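Solvent weld joint under sink drips at the bend, redo or seal over?
Plumbing > Drains and waste
Posted by Sorin Oprea

The waste run under my utility sink has a 90 degree bend that weeps at one joint, only when the bowl is emptied in one go. The pipe is gray plastic, no maker's mark I can find. I glued it in August.
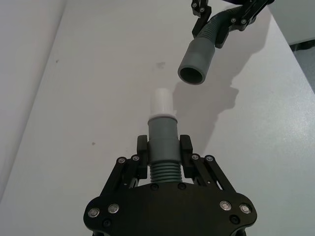
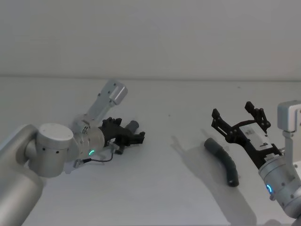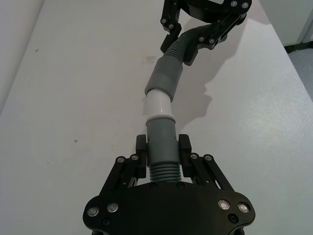

Room under the sink is tight, with 30 mm between the trap outlet and the wall. Can I run sealant around the outside of the joint, or do I have to cut the bend out?

Brynhildur Norðdahl
Cut it out. Sealant on the outside of a cemented joint has no mechanical hold and lets go once the pipe moves with hot water. First find out which plastic you have. PVC and ABS take solvent cement, each its own kind. Polypropylene takes none, and needs compression or push-fit parts. If yours is polypropylene, the joint never bonded.

If it is PVC: cut square, deburr inside and out, dry fit, mark the depth and the rotation with a pencil, prime, cement both faces, push home with a quarter turn, hold for 30 seconds. Leave it overnight before running water. A repair coupling with no center stop will slide back over the pipe and get you past the clearance problem.

Ada Serra
Had the same drip, wrapped it in tape, fine so far.

Irina Chiriac
Agree with the first reply. Also check the fall on the horizontal part. Mine held water against the joint until I moved one clip. Compression fittings cost more but you can take them apart again.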